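Sanico Replacement Guide Blocks for 14-Inch Band Saws

Set of upper and lower blocks, ready to install

The guide blocks on a band saw are small parts, but they decide how straight the blade will travel through the wood. Many older saws still run with the steel blocks they left the factory with. After years of use these blocks get grooves and rounded corners, and the blade can twist a little between them at every curve. The Sanico set replaces all the side blocks, upper and lower, with blocks from a graphite-filled composite that can touch the blade without damage to the teeth.

We have sold this set since we opened the Surum shop, and it is still the first thing we recommend to a customer who complains about drift. Please check first that your blade is sharp and that the tension is correct. New blocks will not help a dull blade.

What is in the package

Four guide blocks, one hex key and one printed sheet with the adjustment steps. The thrust bearings are not included. If your bearings make noise or do not turn freely, we advise to change them at the same time, because you will have the guide assembly open already. The bearings are on the page Vanags Bearings and Bushings.

Which saws it fits

The blocks fit most cast iron 14-inch saws with square block holders, also the older Rarner machines made from 1966 on. They do not fit saws with round guides or with roller guides. If you are not sure, take one block out and measure its width and its height with a caliper. Then compare with the drawing on the sheet, which you can ask from us by e-mail before you order. Painted holders sometimes have a thick layer inside the slot — clean this out with a small file, or the block will stop halfway.

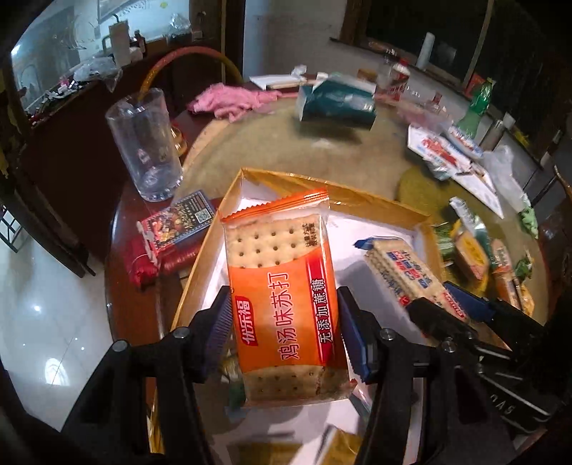 One customer on a Rarner saw wrote to us that the blocks went in without filing, but the old set screws were so worn that the hex key turned inside them. It took the whole evening to get them out, and the writer would like us to put new screws in the package.

We agree that this would be useful. For the moment the screws are sold separately, in a bag of 10, and they have the same thread as the original ones. If the old screws do not move, put a drop of penetrating oil on each one and leave them overnight before you try again. Do not use a bigger key with force.

How to adjust

Unplug the saw. Move all four blocks and both thrust bearings away from the blade. Set the tension and the tracking first, with the wheel turned by hand, and only then start with the guides.

Bring the upper blocks forward until their front edge is just behind the bottom of the teeth. Put a strip of ordinary writing paper on each side of the blade, press the blocks lightly together and tighten the screws. Take the paper out. Repeat for the lower blocks. The thrust bearing comes last; it should not turn when the saw runs without load, and it should begin to turn when you push wood into the blade.

Turn the wheel by hand for several full rounds and listen. A click at the same place in each round usually means a bad weld on the blade, and you should look at it before you switch on the motor.

Care and wear

Composite blocks wear faster than steel. When the face is not flat anymore, take the block out and rub it on sandpaper of 120 grit laid on a flat surface, then adjust again. The blocks can be turned around and used from the other end. With narrow blades for scroll work you will do this more often than with wide ones. Resin from pine collects on the faces — wipe it off with a dry cloth.

Ordering

Orders are packed in the Surum shop. Unused sets can be returned within 30 days in the original package. Blocks which were already sanded or filed we cannot take back. For more than 13 sets please write to us for a school or workshop price.

Page updated 28 April 2018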